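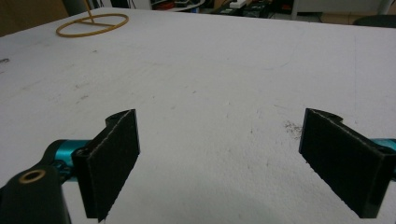 Slide 1 – Foam pads, open jaws, and what we learned from a spring of picking things up

Good afternoon, everyone, and thank you for coming back from lunch. (Wait for the door to close. Check that the microphone is on, I always forget.)

I'm Bautista Medina, and I'd like to spend our time together on a very small part of a gripper, which is the bit that touches the thing. We had two hand-held grippers on loan to compare, the Jiltach and the Kostiuk, and I came in with strong opinions about both of them. I have fewer opinions now and a good deal more foam in my desk drawer.

The fingers up on the screen have black textured foam on their inner faces. Point to the pale line along the edge of the pad, because people in the back will miss it. That edge is where I want you to look whenever you pick up a used gripper. Run a thumbnail along it. If it lifts, change the pad before you collect anything.

Slide 2 – How we ran the comparison

We did 735 picks in April, split between the two tools, with the same people and the same box of household things. Each person started with the jaws wide open over a bare patch of table, closed on the object, lifted it, and set it down on a mark. Go slowly here, somebody always asks about the mark. It was tape.

The Jiltach missed or dropped 107 of its picks. I won't put the Kostiuk number next to it yet – I'd like people to hear about the pads first, or they'll write down a winner and stop listening. (Smile. It got a laugh at the Flovurstead meeting.)

Slide 3 – Pads

We tried bare plastic, thin rubber, and foam. Foam was the kindest to people who close a little too early or a little crooked, and that is most of us by the end of an afternoon. It also picks up dirt. A white table shows you every crumb and scuff, and I've come to like that very much, even if it makes for an untidy picture. We started wiping the pads every 400 picks, then decided that was far too lazy and went down to once per session.

If there's time, tell the story about the flour. If there isn't, skip straight to the next slide.

Slide 4 – The camera's share of the blame

Quite a few of our early misses had very little to do with the fingers. Dark fingers on a bright table look lovely and crisp, but the exposure settles on the table and the detail in the black pads goes away. We moved to the Tenix controller, which let us lock exposure before each run, and the footage was much easier to go through afterward. Please lock your exposure. I will say it again at the end.

Slide 5 – The two tools side by side

Now the number: the Kostiuk missed 61. Pause and let them write. Remind them that it had fresher pads for part of the test, which was my own fault, and we're running it again with matched sets.

Questions. Spare pads are in the tin by the laptop, please pass it around and give them a squeeze. And lock your exposure!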